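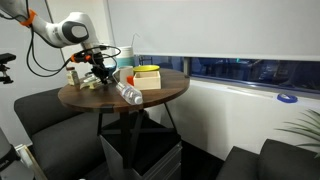
Fig. 1. Small bottle, plate and packaging on a round table.

Week 6: What a Label Can and Can't Tell You
Consumer Claims, course notes. Jytte Vigfúsdóttir

Reading before class: the Garrido chapter on "natural" as a selling word. Skip the appendix, it repeats the chapter.

Last week we left off with the Kellier vitamin study, and several of you wrote that it "proved" the tablets help people sleep. Look again at who was in it. The study had 21 people, all of them customers who had already bought the product, and they rated their own sleep. There was no comparison group. I would not buy a pillow on that evidence.

Three kinds of claim

A content claim says what is in the package. It can be checked in a lab, and it is usually the safest line on the label.

A function claim says what an ingredient does in the body ("supports normal energy"). Ask how much of it you would need, then look at how much you get. The Jemholm drink has 8 milligrams of its star ingredient per serving. The trial quoted on its website used 200.

A results claim says what will happen to you. Watch for "may," "up to" and "helps." Each of these lets the seller off the hook. "Up to 6 hours of relief" is still true if most buyers get ten minutes.

What about reviews?

I'm asked this every year. Star ratings tell you who felt like writing. People who noticed nothing mostly don't bother, and people who paid a lot want to have been right. The Torkcombe survey in your packet has the same trouble, whatever its authors say about sample size. A large biased sample is still biased.

Serving size

Read it before anything else on the panel. A sugar figure that looks low may be for half a bottle. Percentages hide this well, so work in grams.

For next time

Bring one label from home. Mark each claim C, F or R and write down what evidence would change your mind about it. "More research" is too vague and I will hand it back. The December paper can grow out of this exercise if you clear the product with me first.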